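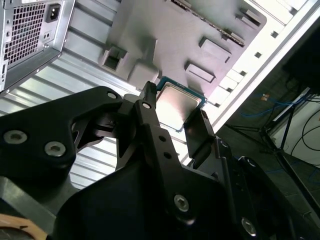

Desktop processor, heat spreader side up, at an open case.

Skirndale TP-20 Thermal Interface Pad, Phase Change

Home / Thermal Materials / Pads and Sheets / Phase Change / TP-20

Part number: SKD-TP20
Availability: In stock at Londimau warehouse
Sold by: sleeve of 20

Overview

The TP-20 is a pre-cut phase change pad for use between a processor heat spreader and the base of a heatsink or cold plate. At room temperature it is a dry, flexible film that can be handled, placed and trimmed. Above its transition temperature it softens and flows into the surface texture of both parts under the pressure of the mounting hardware. On cooling it firms up again in place.

The pad is intended for desktop and small workstation builds where the cooler will stay mounted for several years. It contains no silicone oil and does not bleed onto the substrate or socket. It is electrically non-conductive in both states.

The TP-20 replaces the earlier TP-18. The compound is unchanged. The carrier liner is now split down the middle, so that one half can be peeled, the pad set down, and the second half removed afterward.

Specifications

Format: square pad, pre-cut
Pad size: 40 mm x 40 mm
Thickness as supplied: 0.20 mm
Bond line after first heat cycle: 0.03 mm at recommended pressure
Transition temperature: 45 C
Maximum continuous temperature: 125 C
Electrical behavior: insulating
Color: dark gray
Liner: clear film, split, both sides
Shelf life: 24 months from packing, unopened
Storage: 5 C to 30 C, flat, out of direct sun

Thermal resistance depends heavily on mounting pressure and on how flat the two surfaces are. Figures measured on the Jornard test block are given in the data sheet, together with the block dimensions and torque settings. They should not be compared directly with figures taken on a live processor.

Surface preparation

Remove all old compound from both surfaces. Use isopropyl alcohol at 90 percent or higher and a lint-free wipe. Work from the outside edge toward the center, then lift the wipe away. Change to a fresh wipe once the first one shows residue. Allow both surfaces to dry fully.

Do not sand or polish the heat spreader. The pad fills normal machining marks without help. If the cooler base has a protective film, peel it off before cleaning.

Placement

1. Bring the pad to room temperature. If it feels limp or tacky, put the sealed sleeve in a refrigerator for ten minutes, then let it stand until any condensation on the outside is gone.
2. Peel the full liner from the first side.
3. Set the pad on the heat spreader and press lightly with a fingertip through the remaining liner.
4. Peel the split liner one half at a time, pulling low and flat across the surface. If the pad lifts, lay the liner back down, cool the assembly, and try again.
5. Trim any overhang with a plastic blade. A small overhang on the cooler side is acceptable.
6. Lower the cooler straight down. Tighten in a cross pattern, a half turn at a time, to the cooler maker's torque value.

The pad cannot be reused once it has passed through transition. Fit a new one each time the cooler comes off.

First heat cycle

Temperatures on first power-up will read higher than final values. Run the system under load until the processor has stayed above 60 C for at least 15 minutes, then shut down and allow it to cool. Two further cycles are usually enough for the bond line to settle. With very large coolers the base may not reach transition at light load - reduce fan speed for the first cycle if the cooler allows it.

Removal

Warm the system first. A cold bond line is stiff, and pulling straight up on a cold cooler can draw the processor out of some sockets. Run the system for ten minutes, shut down, disconnect power, loosen the hardware and twist the cooler gently until it comes free. Residue wipes off with isopropyl alcohol.

Compatibility

Suitable for copper, nickel-plated copper and aluminum surfaces. Not suitable for bare die use, for memory modules, or for any gap over 0.10 mm. For gaps, see the Nel series gap filler in 0.5 mm, 1.0 mm and 1.5 mm.

Pack options

SKD-TP20-S: sleeve, 20 pads
SKD-TP20-B: bench box, 2,560 pads in 128 sleeves
SKD-TP20-R: continuous roll, uncut, quoted to order

Bench boxes ship from Londimau only. Lead time on rolls is four weeks, longer for orders placed in January.

Shipping and handling

Sleeves ship flat in a rigid mailer. The product is not classed as dangerous goods. In hot weather, bring the mailer indoors on delivery. Pads that have passed 45 C in transit may stick to the liner and should be returned unopened for replacement.

Documents

Data sheet TP-20, revision C
Safety data sheet
Jornard block test method, note 1,156
Application note 2,675: Mounting pressure and bond line

Technical contact

Questions on pad size, custom cuts and torque values go to Lwazi Maluleke, applications desk, Skirndale. Please include the cooler model and the base dimensions in millimeters.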